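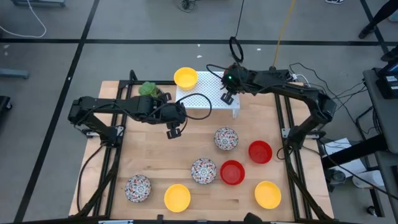 Shared workshop in Stockdale gets two-armed robot sorting the dishes

2019-09-09

Members of the Porkik workshop in Stockdale have a two-armed robot going on a wooden table, and the job they've picked for it is crockery. Bowls and plates, picked up and put away on a little white shelf at the back. Red, yellow, patterned. Sounds easy. Isn't.

The build started in February. Black metal frame, an arm on each side, a gripper on each arm. Most of the hours so far have gone into the software and the cabling, the group says, and into arguing about how high the arms should sit. They sit on the frame now, after a first go with both bolted to the tabletop left no room to reach the back edge.

Materials outside of the arms came to $482, paid out of the members' kitty. The arms themselves are on loan from Sonell, a small parts supplier in Rirnwood, untill the end of the build.

Plates are the hard part. A bowl has a rim a gripper can get one finger inside of. A plate lying flat gives it next to nothing, so the current program slides the plate to the table edge first and takes it from there - slow, and it doesn't always line up. Last full test was 49 pickups, bowls only. Longest run without someone stepping in, 15 minutes.

Dark bowls came next, as the colour settings that worked for red and yellow were no good on black. New settings went in and the group is still ajusting them.
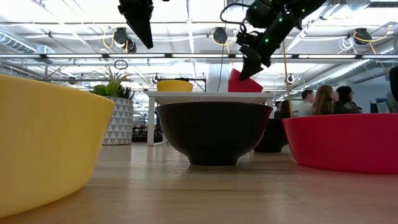 One member, asked how it was going, said the shelf has been more trouble than the arms, and that if the legs were two centimetres shorter half the bad placements would go away. Another wanted the shelf left alone and the software fixed instead. They haven't settled it.

Next up is stacking. Red bowls first, same size, then mixed. After that the group wants both arms on one job, one holding and the other placing, which means rewriting a fair bit of what's there.

Plans for the frame and the parts list will go up at the workshop, free to copy. Printed sets are $15 at the front counter, money goes back into the kitty. Anyone who wants to help with the stacking code can leave their name at the counter too - no experience needed, but bring your own laptop.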